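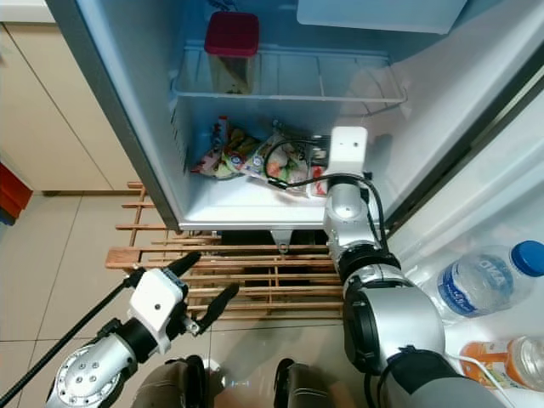
I'd barely sat down with Vimala Venkataraman before she slid a stapled booklet across the desk at me. It's the house rules for home robots at Linberg, and she wrote most of it herself, so of course I asked which page people fight over.

"Page one!" she said. "Speed near people. Our cap is 200 millimeters a second when somebody's within reach, and everyone thinks that's painfully slow. Go stand next to it, then tell me it's slow."

Her other big thing is loose cables. Before every session somebody has to move both arms through their full reach, by hand, and watch where the wiring goes. I said that sounded tedious (it does, sorry). She laughed and told me the Velto team used to say the same.

Then we got onto food. Linberg's kitchen tasks use real groceries, and her rule is that nothing a gripper has handled gets eaten afterward, sealed or not. "People hate wasting a snack," she said. "I do too. The rule stays."

Logs are kept for 72 days, near misses included, and you can't get in trouble for writing one up. I asked if she'd like to see the booklet turned into a proper standard someday. She made a face. "Ask me in April, when the new draft's done. I'm still arguing with Idris over the stop button."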